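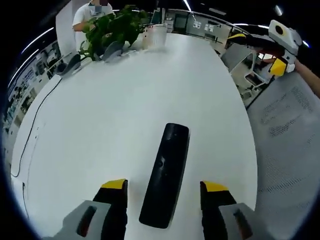 Page last changed: Feb 16, 2021

Open day at the Drikeck race shop. Went up with Upendo Kirui, who rides club Supersport and asks better questions than me. Got there late, missed the coffee. First stop the dyno room – loud, hot, very good. The 600 was pulling over 12 thousand rpm and you feel it in your teeth.

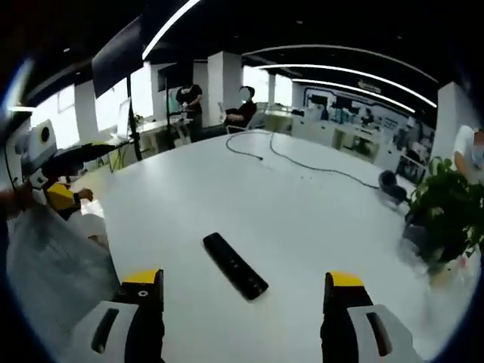
Can visitors sit on the race bikes?
Only the two spare ones by the door, and boots off the fairings please.

Then suspension. Urio fork, all apart on the bench, 10 minutes on shim stacks from a mechanic who talks fast. Lost me halfway, Upendo took notes.

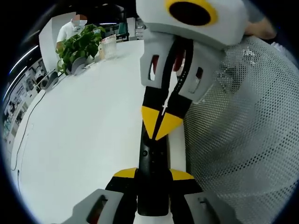
Grevo tires upstairs, rack after rack. They log every set, heat cycles and all, and teh worn ones go to the school riders. Bike weighs 167 kilos wet by the way.

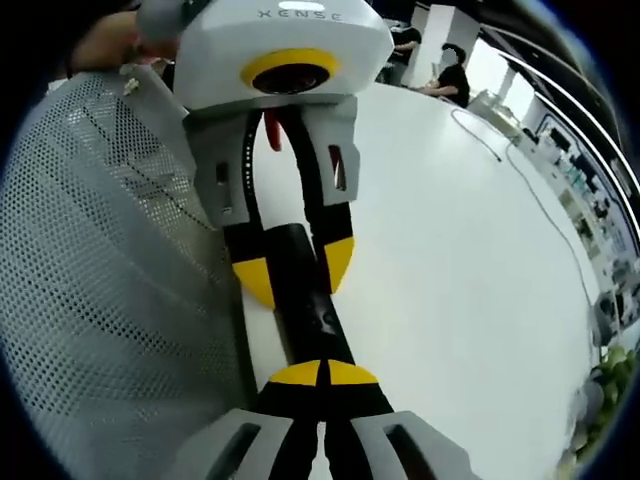
Last bit was the Esasik timing software, laps from the May test. Sector three is where they lose it – too much rear brake. Had to run for the train after that. Bring earplugs.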